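1/
공유 작업실 Brotdale 구석에서 로봇 팔 두 대로 책상 정리 장치를 만들고 있다. 다들 잘 되냐고 묻길래 한 번에 몰아서 적는다. 미리 말해두면 추천 글 아님. 조립법 글도 아님. 그냥 돈 쓰고 시간 쓴 사람의 의심 목록에 가깝다.

2/
시작은 3월. Furcombe 팔 키트 두 대를 중고로 샀다. 판매 글에 "조립 완료, 바로 사용 가능"이라고 적혀 있었는데 첫 번째 말은 맞고 두 번째 말은 틀렸다. 바로 사용할 수 있는 건 상자였음. 상자는 지금도 잘 쓰고 있다.

3/
왜 두 대냐. 한 대로는 뚜껑도 못 연다고들 하니까. 그래서 두 대를 붙였더니 이제는 서로 부딪히지 않게 하는 일에 내 저녁이 다 들어간다. 뚜껑은 아직도 내가 연다.

4/
틀은 알루미늄 프로파일로 짰다. 앞쪽에 긴 레일 하나 두고 검은 고정판 두 장으로 팔을 세우는 구조. 여기에는 불만 없음. 이 프로젝트에서 설명대로 작동하는 유일한 부품이 육각 렌치로 조이는 부품들이라는 게 좀 씁쓸하지만.

5/
프로파일 살 사람한테 한마디. 길이 계산할 때 브래킷 두께 꼭 넣을 것. 나는 3mm 빼먹어서 가로대 하나를 다시 주문했다. 3mm 때문에 배송비를 한 번 더 냄.

6/
제어 쪽은 Beltrán 보드. 포럼에서 칭찬이 자자하던데, 칭찬하는 사람들 글을 날짜순으로 쭉 읽어보면 대부분 개봉한 주에 쓴 글이다. 반년 뒤에 쓴 글은 거의 다 질문글이고, 답글은 "저도요"다.

7/
보드 불만을 구체적으로 적으면 이렇다. 전원 넣는 순서가 바뀌면 한쪽 팔을 못 찾는다. 설명서에는 순서 얘기가 없다. 펌웨어 올리면 영점이 날아간다. 이것도 설명서에 없다. 있는 건 안전 경고 여섯 쪽.

8/
그리고 초록불. 초록불은 믿지 마세요. 전기가 들어왔다는 뜻이지 팔이 말을 듣는다는 뜻이 아님. 이걸 정상 표시로 착각하고 소프트웨어만 이틀 뒤졌는데 커넥터가 덜 꽂혀 있었다.

9/
케이블. 팔을 따라 검은 주름관을 씌우고 케이블 타이로 묶었다. 너무 바짝 묶으면 관절이 끝까지 안 접히고, 헐렁하면 옆 팔에 걸린다. 적당히가 어디냐고 물으면 나도 모름. 네 번 다시 묶었고 다섯 번째도 할 것 같다.

10/
이제 본론. 내가 시키는 일은 아주 시시하다. 작업대 위에 흩어진 길쭉한 물건, 그러니까 펜이나 붓 같은 걸 집어서 한쪽으로 모으기. 사람이 하면 통화하면서도 하는 일이다.

11/
시연 영상 보면 로봇이 빨래도 개고 커피도 내리던데 왜 펜이 어렵냐고 묻는 분들. 영상에 나온 횟수 말고 찍은 횟수를 물어보세요. 나는 그 숫자를 공개하는 곳을 본 적이 별로 없다.

12/
그래서 내 건 적어둔다. 어제까지 기록한 집기 시도 824회. 이 중 한 번에 집어서 원하는 자리에 놓은 게 123회. 두 번째 시도에 된 건 안 쳤다. 재시도까지 성공에 넣으면 숫자가 훨씬 예뻐지는데, 그렇게 예뻐진 숫자에 속아서 키트를 산 게 바로 나다.

13/
"그 정도면 학습 데이터가 부족한 거 아닌가요?" 이 말 정말 많이 들었다. 부족하겠죠. 그런데 이 대답은 언제나 맞는 말이라서 쓸모가 없다. 얼마면 충분한지 물으면 다들 더 모아보라고만 한다.

14/
실패를 종류별로 나눠봤다. 제일 많은 건 손가락 끝이 바닥에 먼저 닿는 경우. 그다음이 집기는 집었는데 물건이 손가락 사이에서 빙글 도는 경우. 동그란 막대라서 가운데를 못 잡으면 한쪽이 툭 처진다.

15/
얇은 붓이 의외로 골치다. 자루가 가늘어지는 쪽을 잡으면 그대로 빠진다. 굵은 마커는 그나마 낫다. 그러니까 내 로봇은 현재 굵은 마커를 선호하는 로봇이고, 나는 굵은 마커를 별로 안 쓴다.

16/
나란히 붙어 있는 것도 문제. 두 자루가 붙어 있으면 둘 다 집으려다 둘 다 밀어버린다. 떼어놓고 시작하면 성공률이 오르긴 함. 그런데 사람이 미리 떼어놓을 거면 그 손으로 통에 넣지 왜 로봇을 기다리나.

17/
Zoltard 손가락 패드를 붙이면 해결된다는 댓글이 있어서 샀다. 59회 돌려봤다. 덜 도는 것 같기는 한데 그만큼 놓을 때 안 떨어진다. 미끄러지는 문제를 달라붙는 문제로 바꿔주는 제품. 지금은 떼어놨다.

18/
같은 작업실 사람들 반응은 둘로 갈린다. 처음 보는 사람은 신기하다고 한참 서 있고, 두 번째 보는 사람은 "아직도 펜이에요?" 한다. 네 아직도 펜입니다.

19/
요즘 돌리는 모습. 벽에 걸어둔 철망 바구니는 아직 작업에 안 쓰고, 팔 두 대 다 작업대 위에 있는 것만 상대한다. 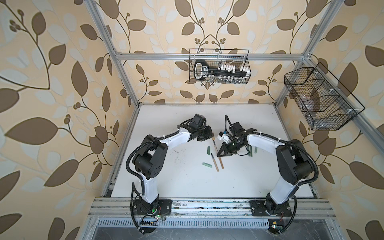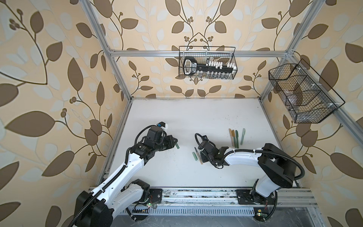

20/
둘째 사진에서 왼쪽 팔이 초록 마커를 물고 있는 걸 보고 "되네!" 하실 분들께. 물고 있는 사진 한 장은 아무 증거가 안 된다. 나도 키트 살 때 딱 그런 사진을 보고 샀음. 제대로 놓는 데까지 봐야 하고, 그걸 연속으로 몇 번 하는지 봐야 한다.

21/
작업대에 거뭇한 부스러기 보이는 거 안다. 치워야 하는데 흰 바닥이라 조금만 있어도 티가 난다. 앞 레일 홈은 더 심하다. 거기 들어간 나사는 그냥 없는 나사로 치기로 했다.

22/
돈 얘기도 물어보시는데 총액은 안 적겠다. 적으면 내가 그만둘 것 같아서. 팔 값보다 팔 주변 값이 무섭다는 것만 말해둔다. 프로파일, 브래킷, 전원, 케이블, 다시 산 케이블.

23/
그럼 왜 계속하냐. 궁금해서. 이 장치가 내 책상을 치워줄 거라는 기대는 여름 전에 접었고, 어디까지 되고 어디서 안 되는지 직접 세어보는 건 재미있다. 남이 세어준 숫자는 이제 못 믿겠고.

24/
혹시 비슷한 거 만들려는 분이 있으면 한 대로 먼저 해보세요. 한 대로 백 번 넘게 돌려서 기록 남기고, 그때도 두 대가 필요한지 다시 생각하기. 나는 거꾸로 해서 지금 왼팔 문제인지 오른팔 문제인지 구분하느라 로그를 두 벌씩 읽는다.

25/
12월 11일에 작업실에서 기록 전부 공개할 예정. 실패한 것도 안 자르고 틀어놓는다. 길고 지루할 테니 앉을 거 챙겨 오시길.

26/
Beltrán 보드 전원 순서 물어보신 분, 저는 왼쪽 먼저 켜고 다 잡힌 다음에 오른쪽 켭니다. 이유는 모름. 반대로 해서 잘 되는 분 있으면 답글 좀 달아주세요. 펌웨어 버전도 같이요.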